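Drurska Adds Midon Cargo Package to Bultberg Electric Wagon

Deliveries begin in August; package priced at $1,375

Drurska will offer a new cargo and seating package for the Bultberg electric wagon, the company said. The Midon package goes on sale in August and costs $1,375 on any trim with the larger battery.

The package replaces the standard load floor with a two-level floor that can be set flush with the tailgate sill or dropped 11 inches to a lower tray. With the rear seats folded and the floor in its upper position, the load area is 104 inches wide-corner to tailgate, measured on the diagonal. It also adds 2 household outlets, a washable liner and a rail along each side wall for straps and hooks.

"Owners of the first Bultberg told us the battery range was fine and the trunk was a mess," said Marwan Farah, product manager for the Bultberg line. "They wanted a place for the small stuff that didn't end up under the big stuff. We spent most of our time on the floor and the hinges."

The lower tray can be reached from the tailgate or, with the rear seat cushions up, from either back door. The upper floor locks in place with a single handle and comes out without tools.

Midon can be ordered with the Pan glass roof. It can't be combined with the optional third row, which uses the same floor mounts. Battery, motors and tow rating are unchanged.

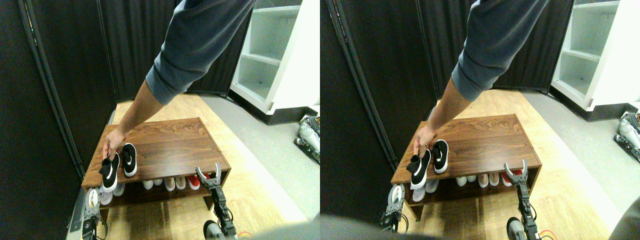
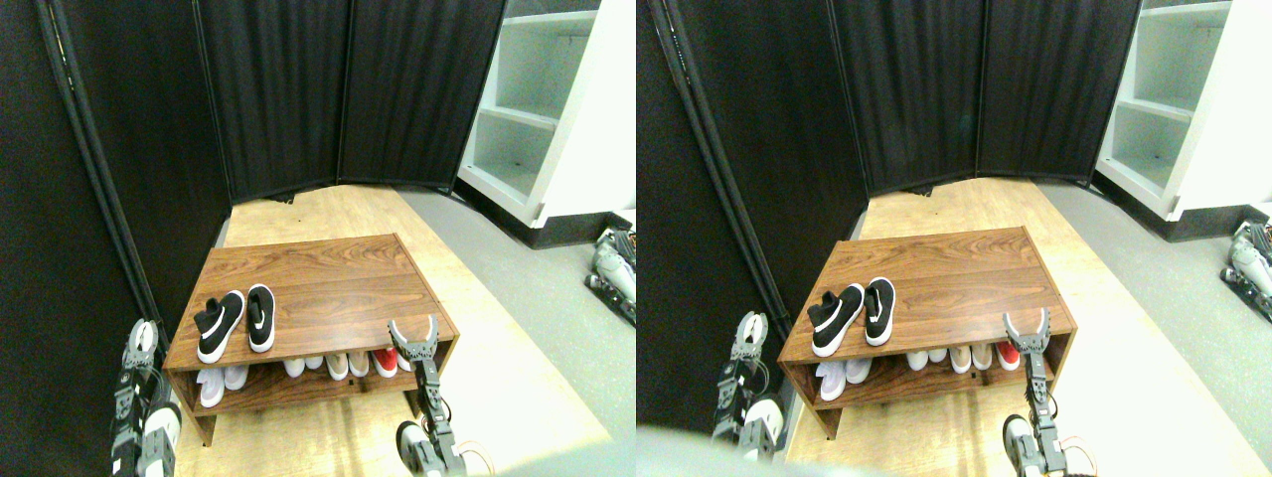
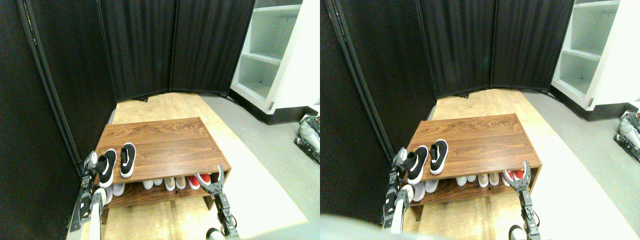
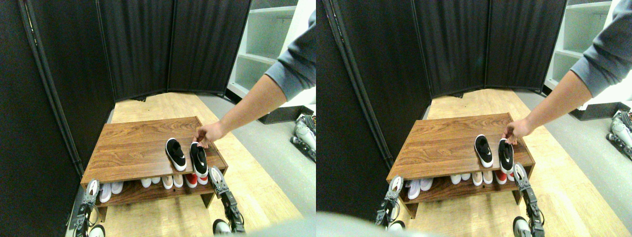

Existing Bultberg owners can have the Midon floor fitted at a Drurska service center from the start of sales. Installation is included in the price and the car is returned the same day. The outlets need a separate wiring kit on older cars, and service centers will quote for it when the appointment is booked.

Orders open at Drurska dealers at 9 a.m. on the first day of sales. Color choices for the liner are black and sand.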